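3. Collection of Demonstrations

3.1 Two ways of showing a task

In our study the operator can show a task to the robot in two ways. In the first way, which we call hand guiding, the operator holds the arm near the wrist and moves it through the task while the motors only carry the weight of the arm. In the second way, which we call remote control, the operator sits at a table in the next room, moves a small copy of the arm, and the robot repeats the motion. The operator sees the work through two video streams, one from a fixed camera and one from the camera at the wrist.

Both ways are well known, and we do not claim that either of them is new. Our interest is in what happens when the same person shows the same task in both ways, in a home and not on a laboratory table. Earlier comparisons mostly used tasks with blocks, pegs and cups on a flat surface. In such tasks the arm has much free space, and the operator can stand where he or she likes. In a home the arm must often work between a piece of furniture and a door, and the person who guides it must also find a place to stand. We found that this second condition has a large effect on the shape of the recorded paths, and we come back to it in Section 3.4.

3.2 Site and tasks

All recordings were made in the Mellden apartment, which is a furnished apartment on the ground floor of our building. It has a kitchen, a living room, a bedroom and a small hall. The furniture was not moved for the study, but before each session the first author checked that the chairs stood at their marks. The arm is mounted on a wheeled base. The base was driven to a start position and then locked, so that only the arm moved during a demonstration.

We selected four tasks. In the cloth task, the robot takes a cloth from a surface and lays it in a basket. In the drawer task, it opens a kitchen drawer, and in the door task it pushes a cabinet door until it is closed. In the cup task, it brings a cup from the counter to the table. For every task we wrote a short instruction of two or three sentences, which was read to the operator before the first trial. The instruction says what must be true at the end, but it does not say how the arm should move. In a pilot study in December we had used longer instructions, and the operators then tried to follow our words instead of finding a motion that was comfortable for them. The data of the pilot study are not used in this paper.

3.3 Operators and procedure

Fifteen operators took part. None of them had used this arm before. Each operator had a practice time of 40 minutes, divided equally between the two ways of control. The order of the two ways was changed from operator to operator, to reduce the effect of learning. Eight operators began with hand guiding and seven began with remote control.

After the practice, the operator showed each task several times in each way. A trial was stopped if it took longer than 60 seconds, if the arm touched a wall, or if the operator asked for a stop. Stopped trials were repeated one time at most. The operator was allowed to rest between tasks, and most of them used this possibility after the door task, which needs the arm to be held low for a long time.

After removing the trials with a lost video stream or with a missing joint signal, 308 demonstrations remained. We kept demonstrations that looked clumsy but reached the goal. In our opinion it is not correct to remove them, because a system which will be taught by ordinary people must also learn from clumsy motions. The influence of this choice is tested in Section 5.

The recording software is Rallilell, which was written in our group. It stores the joint angles, the opening of the gripper, the force at the wrist and the two video streams with a common clock. During hand guiding the gripper is opened and closed with a button at the wrist. During remote control it follows a lever on the small arm. This difference is important for the analysis. The button has only two states, whereas the lever can stop at any place between them. To compare the two ways fairly, we changed the lever signal into two states with a fixed limit, and we also report the results without this change.

3.4 Differences between the recorded motions

The paths from hand guiding were shorter in the drawer task and in the cup task. In these tasks the operator can stand beside the arm and has a good view of the handle or the cup. In the cloth task the result was the opposite. Here the operators had to lean over the furniture while holding the wrist, and many of them first moved the arm up, then changed their position, and then moved it down again. This extra motion belongs to the body of the operator and not to the task, but the learning method has no means to know this. With remote control there was no such motion, and the arm came to the cloth on a more direct line.

Remote control had a different weakness. The operators often stopped the arm a short distance before the contact and made several small corrections. In the interviews they explained that the depth was difficult to judge from the video. Four operators said that they looked mostly at the wrist view when the arm was near the goal and at the fixed view at other times. The wrist view always contains the two fingers, so their size in the video can be used as a reference, and two operators reported that they did so. However, objects in the rest of the room are less sharp in this view, and for this reason it was of little help for deciding in which direction to turn after a mistake.

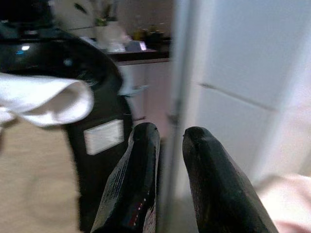
Figure 3. Wrist view in the Mellden apartment, with the gripper fingers apart. A white cloth lies over a glossy black object on the left; the kitchen counter is in the background.

The pauses before contact create a problem for learning. When a pause is included in the training data, the next command is almost zero although the goal has not been reached, and the learned controller may then stop at the same place and stay there. We therefore tested a simple filter. It removes samples in which all joints are nearly at rest and the gripper command does not change. The filter keeps a short part before every gripper command, because the fingers need time to close and the arm should wait for them. The same filter was applied to the hand-guided demonstrations, where it removed much less.

We also examined the force at the wrist. In hand guiding, the measured force is a mixture of the contact with the object and the push of the operator's hand. We could not separate the two parts in a reliable way. The force signal was consequently used only for the demonstrations from remote control, and the controllers compared in Section 4 do not receive it as an input. A handle with its own sensor, as in the Costigan arm, would solve this problem, but it makes the wrist heavier and it would change the feeling of the arm for the operator.

3.5 Labels

Each demonstration was divided into phases by two persons who worked independently. The phases are approach, contact, transport and release. For the drawer task and the door task there is no transport, and the phase between contact and release is called pull or push. When the two persons disagreed on a border, they watched the video together and selected one common border. Most disagreements were about the end of the approach in the cloth task. A cloth bends before it is held, and it is not clear if the contact begins with the first touch or with the closing of the fingers. We decided for the closing of the fingers, since this moment can also be found in the gripper signal.

The labels were made with the tool Vavton and were fixed on 2022-03-10, before the first controller was trained. They were not changed after this date. We thank Anahera Quinlan for the second set of labels and for her many remarks on the labeling rules.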